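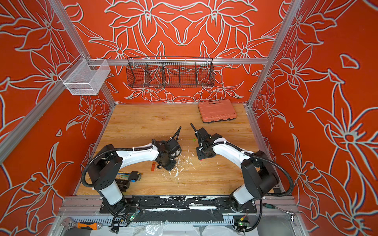 Clisgate Worktop Clear-Up Records

README for release 3

Contents

What is in the release
Files
Fields
Item names
How the records were made
Known problems
Changes
Use and credit
Contact

What is in the release

Clisgate is a set of written records of small worktops at the end of a work session. Each record lists what was left on the top, where it lay, and where it was put when the top was cleared. The surfaces are benches and tables used for light assembly, repair and hobby work. Typical contents are hex keys, screwdrivers, offcuts, plastic flakes, crumbs of packing material, small blocks and caps, and a toolbox parked in a corner.

There are 90 records. Of these, 80 are complete. The rest have the "before" list but no "after" list, usually when somebody needed the bench again before the clear-up was written down. They are kept in the same table and marked partial.

The records were started in November to settle a practical matter: which things need a fixed home near the bench, and which can go in a general bin. They were later cleaned up for people working on storage layouts, shop housekeeping guides and item naming.

Files

records.csv has one row per record.
items.csv has one row per item or patch of debris, linked to a record by record_id.
homes.csv lists the storage places used: baskets, boxes, racks, drawers, bins.
names.txt is the list of allowed item names, with the words people used before we settled on one.
CHANGES.txt is the full change log. The short version is further down.

All files are UTF-8. The CSV files use commas and have a header row. Empty cells mean not recorded. They do not mean zero.

Fields

record_id: four characters, never reused.
surface: wood, painted board, metal, rubber mat, other.
stage: before or after.
item_name: from names.txt.
state: whole, broken, fragment, debris.
zone: front, back, left, right, middle, or a pair such as back right. Zones are given from the side where a person would normally stand.
color: free text, the main color only. Two-color items get the larger color.
home_id: where the item went, from homes.csv. Blank for partial records.
note: free text, often blank.

A few sample rows from items.csv:

item_name, state, zone, color, note
hex key set, whole, front left, mixed, fanned out in holder
toolbox, whole, back right, orange, lid closed
debris patch, debris, middle, white, crumbs and flakes
block, whole, middle, red, has a darker stripe

Item names

Use "hex key set" when the keys are in their holder, fanned out or folded. A loose key is "hex key". Earlier sheets said Allen key, Allen wrench and hex wrench, and all of those were changed.

A handle with no visible tip or blade is "tool handle". Do not guess at what kind of tool it belongs to. We lost a good deal of time to sheets where the same black handle was a driver on one line and a knife on the next.

"Block" covers any small solid piece with flat sides. "Chip" and "fragment" were used interchangeably in release 1 and still are in places. In release 3, a chip is a flat piece and a fragment is everything else too small to name. We don't expect every row to follow this.

Scattered small matter is entered as "debris patch", one row per patch, with no attempt to number the pieces. If a colored piece stands out from the patch, it gets its own row. A red chip in a spread of white crumbs should be two rows.

Wire baskets, racks and hooks are homes and go in homes.csv. They appear in items.csv only when they were sitting on the worktop themselves. A toolbox is both. It has a row in items.csv when it takes up space on the top, and a row in homes.csv when things were put into it.

How the records were made

Most sheets were filled in by hand by whoever was using the bench and typed up later. The person stopped work, wrote down the contents, cleared the top, and wrote the second list. Large objects were listed first, then hand tools, then small pieces, then debris.

The usual order of clearing was:

1. Put hand tools back in the toolbox or basket.
2. Pick out pieces worth keeping.
3. Brush the remaining debris toward the front edge and into a pan.
4. Wipe the top if needed.

Step 2 was added after several sheets reported small parts swept up with the crumbs. A dry paintbrush, 40 mm wide, worked well in corners and next to anything fixed to the table. Larger brushes pushed flakes under the toolbox, so the toolbox should be lifted and the patch under it entered as well.

Hina Yousafzai typed the sheets and settled the names. Unclear handwriting was checked with the writer when possible. When it wasn't, the item was entered as "unknown" and the original wording kept in the note field.

Known problems

Debris is underreported. People who sweep as they go wrote down very little of it, and tops with a pale surface hide white flakes well.

Baskets hanging on a wall or frame behind the bench were used less than baskets at the side. Don't read too much into this. Many of the back baskets were divided into narrow compartments, and the sheets don't give compartment sizes.

The zone field is coarse. An item near the boundary of two zones could be in either.

Color words are uneven. Orange, red and orange-red have all been used for the same sort of plastic. The search script that came with release 2 treated them as one, which some users liked and others did not. It has been dropped.

Records from the Kiani benches have no surface entry.

Changes

Release 3, 2018-06-16. Merged hex key names. Split toolbox between items and homes. Added state field. Removed duplicate sheets from the Nustier bench.

Release 2. Added homes.csv. Fixed left and right on sheets written from the far side of the table.

Release 1. First typed set.

Use and credit

Free to copy and change for any purpose. Please credit the Clisgate records and give the release number. The copy hosted by Sernudine is the same as this one except for line endings.

Contact

Send corrections to Hina Yousafzai with the record_id and the line as you think it should read. New sheets are welcome if both lists are filled in.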